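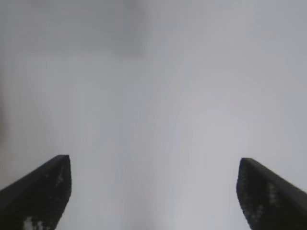

Gregor Gourlay wants the rulebook down to 4 pages. It was 30 when he got it. "People sign the back and never open it," he says. Phone interview, 7 in the morning, he's already at the bench in Tundbridge.

His job: handling rules for small grippers working around food and household goods. Akero pays for it, MacLeish will be first to use it. Draft due in March. Maybe.

First rule is dull. Check the pads before every session, wipe them, write it down. "Dust, flour, whatever's on there. If you can't be bothered looking, don't run the arm."

Second is grip force, and here he gets going. The old book set one number for everything. Gourlay wants a limit per item, tested on the softest one in the batch. Fruit especialy. "Hold it by the narrow part if there is one. Hold it no harder than you need. Then let go slowly, everybody forgets letting go."
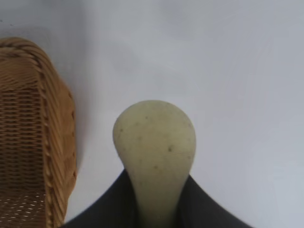 Endano reckons a limit per item is unworkable for a small shop, and says so in its comments on the draft: too many items, too few hands, and the tables out of date in a month. Gourlay has read them twice. Gives some ground. "Fine, group them. Soft, firm, rigid. But I'm not going back to one number."

He's stubborn on logging too. 700 entries from the last trial and he wants every slip written up, incl. the ones where nothing got damaged. Near misses go in the same book, same colour pen if need be.

Then containers. Wicker, wire, anything with a rim or holes gets its own page, which leaves three for the rest. Fingers can catch in a weave, he says, and the arm wont always know it.
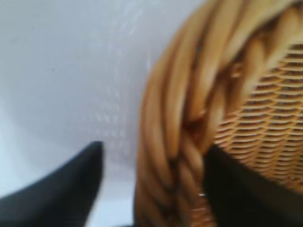 Gregor Gourlay

The name stays on the draft, his call. "Somebody has to cop the phone calls." So what does an operator do when a finger snags on a basket? Stop. Open the grip. Back out the way you came in, by hand if it takes 2 people. No tugging. "Cheap basket, dear wrist," he says, then he has to go, there's someone at the door about the e-stop labels.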